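# Wevari Bench: Two-Arm Cloth and Board Recordings
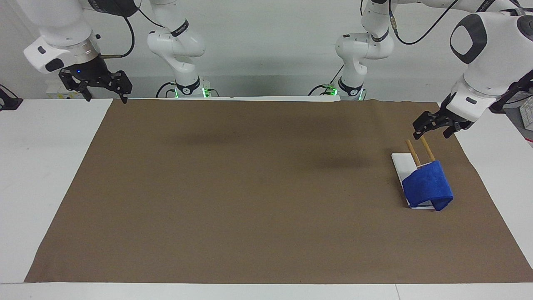
*Figure 1. The Wevari bench during the cloth-and-board task, seen from the fixed camera.*

Version date: September 7, 2024
Maintainer: Ildikó Csizmadia, Mindley Shared Workshop
Status: released for noncommercial use

## Summary

This repository contains the recordings, control settings, and setup notes for the Wevari bench, a two-arm robot workstation assembled by members of the Mindley Shared Workshop. The data were gathered to support work on the handling of soft material near rigid parts. Each recording covers one attempt at arranging a piece of blue cloth on a small board fitted with two upright wooden dowels.

The release holds 527 episodes. Of these, 437 are assigned to the training split. The remainder are held back for testing and are stored in a separate directory.

The bench was built in a general-purpose workshop with limited floor space. Users should expect the variation in lighting and table covering that such a room produces.

## The Bench

The two arms are mounted at the back edge of a white table and reach forward over the work area. Each arm carries a black parallel gripper. Left and right are named from the robot's point of view throughout this repository, so the robot's left arm appears on the right side of Figure 1. All file names, log fields, and scripts follow the same rule.

The table is covered with a single sheet of brown paper. The sheet is replaced when it tears or when tape marks build up on it. It is not fastened at the back edge, and small ripples may appear there. Users who segment the table surface by color should allow for these changes.

Control software runs on one desktop computer under the bench. The two arms share a clock, and the camera is triggered from the same source. The mounting plates were cut at the workshop from drawings in `hardware/plates/`. The Palacios plate is the current design. The older Beletti plate is kept in the repository for reference and should not be used for new builds, as its bolt pattern places the two arms too close together for the full reach of the task.

## Task

The operator places the board on the paper and drapes the cloth by hand in a starting position. The board may be set at an angle to the table edge. The arms are then driven by an operator at a pair of hand controllers until the cloth reaches the target position given in the episode file or the time limit is reached.

Three target positions are defined:

- `over_board`: the cloth lies across the board and clear of the dowel tops.
- `around_dowels`: the cloth is gathered at the base of the dowels.
- `off_board`: the cloth is removed and laid on the paper.

The outcome field was filled in by the operator directly after each attempt. A second member reviewed the entries in January and corrected those that did not match the final state. Both the original and the corrected values are retained.

## Repository Layout

```
wevari-bench/
 episodes/
 train/
 test/
 calibration/
 hardware/
 plates/
 wiring/
 scripts/
 CHANGES.md
 LICENSE
```

Each episode directory contains:

| File | Contents |
|---|---|
| `video.mp4` | Fixed-camera recording |
| `joints.csv` | Joint positions for both arms |
| `grippers.csv` | Commanded and measured gripper opening |
| `episode.json` | Target, operator code, outcome, and notes |

Joint positions are logged at 200 samples per second. Video is recorded at a lower rate, and the script `scripts/align.py` matches each video frame to the nearest joint sample.

## Collection

Episodes were recorded by 11 operators, all members of the workshop. Operators are listed by code only. Each completed a short practice period before recording, and practice attempts are not included. No audio was captured.

Calibration was repeated whenever an arm or the camera had been moved. The calibration file that applies to an episode is named in its `episode.json`. Calibration files from different sessions must not be mixed.

## Known Limitations

- A single camera position is used, and the arms may block the view of the cloth during close work.
- Soft shadows from the arms fall on the paper and move with them.
- Items stored at the sides of the table may enter the view. They are not part of the task and carry no labels.
- One cloth color and one board design are represented. Results should not be assumed to carry over to other materials.
- No force readings are available. Contact must be inferred from the gripper logs and the video.

## Safety

Persons building a bench from these files are responsible for its safe operation. The workshop requires a stop button within reach of the operator, and a second person in the room whenever both arms are powered. Power must be removed before any cable or mounting bolt is touched.

## Corrections and Contact

Errors in the data or drawings should be reported through the issue tracker, with the episode number and the version date of the release. Requests for the uncompressed video should be directed to Ildikó Csizmadia at the Mindley Shared Workshop. Changes accepted between releases are recorded in `CHANGES.md`.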